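Test Engineer, Fault Investigation (fixed term) – Zameck Automation, Stadbridge

Zameck is recruiting a test engineer for the Stadbridge site to work on an open grip fault in our two-arm sorting cells. The post runs until June and may be extended.

The fault is an unplanned release. A gripper reports a closed and loaded state, then opens during the transfer move and drops the part short of the bin. In the last full run of 2,227 picks it occurred on both arms, at no fixed position and with no alarm raised. The controller log shows a valid grip signal up to the moment of release. A software change made in response did not clear it. 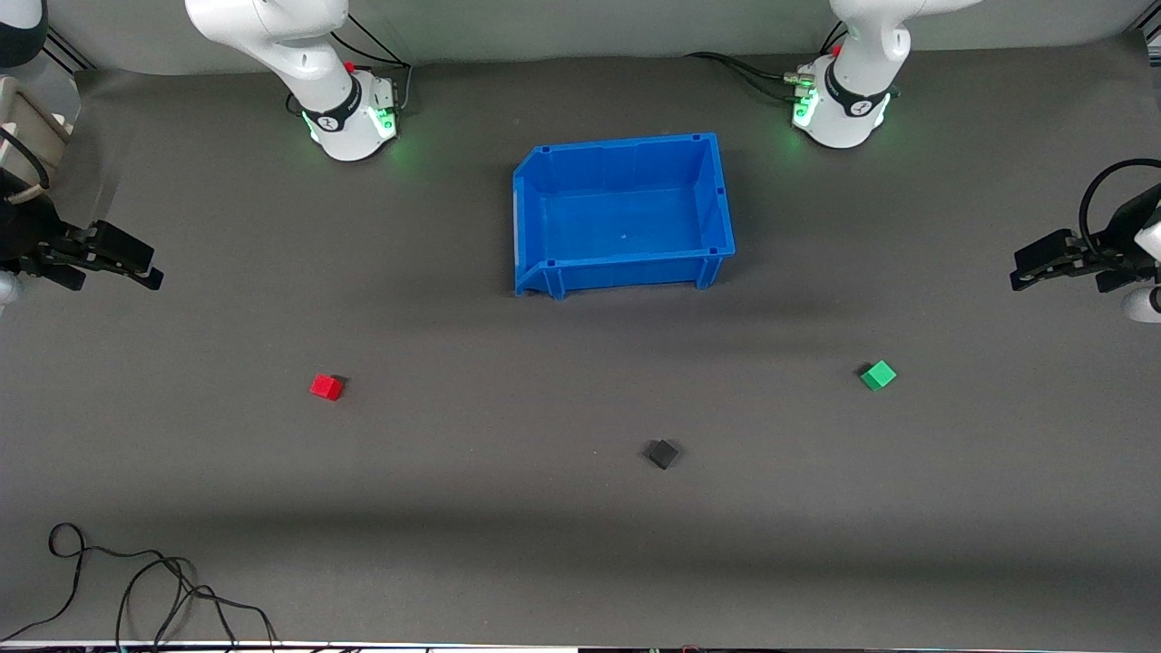
Is the fault a danger to people working near the cell?
The arms do not move outside their set limits when it occurs, but a dropped part is treated as a safety matter and nobody may reach over the table while the drives are live.

The person appointed will run repeat trials in blocks of 500 and 1,000 picks using coloured cubes, log every release, swap cables and grippers between arms under a written plan, and report findings to the design team. Cable strain at the wrist is one line of enquiry – the supply voltage is another.

You will need experience of fault finding on industrial or research arms, a working knowledge of lockout procedure, and the ability to write a clear test report. Experience with force sensing is useful.

Apply through the Zameck careers page with a CV and one sample report.

Related vacancies
Controls Technician, Stadbridge
Safety Assessor, Cekow
Wiring Technician, Honorato line

Comments (2)

gripforce: Is shift work expected?

pl_tech: We had the same symptom on an older cell. Worn connector pin – check under load, it measured fine at rest.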